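Rusalcombe's bag plan leaves plenty unsaid

15 April 2022

Rusalcombe wants households to stop binning soft plastic. From June, bread bags, produce bags and clear wrap are to go to a drop-off point at the Trerkance shops, where a firm called Fitora will take them away for what the flyer calls "a second life".

The flyer doesn't say what that life is. Residents have been told to sort at the kitchen table and keep white and clear film apart from the coloured stuff.

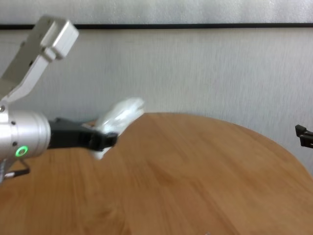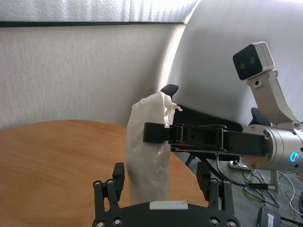
White plastic at a round wooden table.
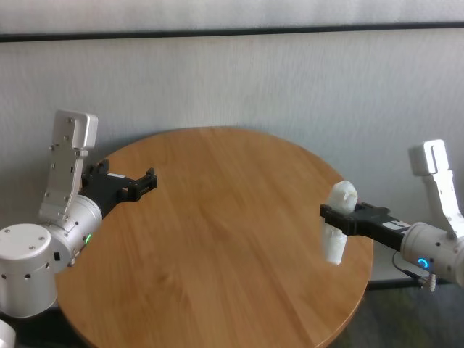 The scheme, named Raju, will run for 6 months as a trial. It is open to the first 200 homes to register, out of 2107 on the local roll. By Thursday night 302 had put their names down, so a good number will be told to wait. That is being talked up as a success before a single bag has been handed over.

There are reasons to hold the applause. Bags have to be empty, clean and dry, and anything with a paper label stuck to it is out. Bread bags will mostly pass. Meat packaging won't, and neither will the crackly wrap that flowers come in, which will surprise a few people. A load with the wrong plastic in it can be knocked back whole, and the flyer is silent on where a rejected load ends up. Landfill seems a fair guess.

Then there is the driving. Trerkance is a decent walk from the northern streets and there is no kerbside pickup. A household that makes a special trip with a handful of bags may well be doing more harm than good – a point raised at the information night and answered with a promise to "look at the data".

Fitora has not named the plant it will use. Asked for a figure on how much film would be turned into something else, the company said it would report at the end of the trial.

Registration stays open for the waiting list. Bins at the shops are due in the first week, beside the trolley bay, and the ordinary garbage collection doesn't change.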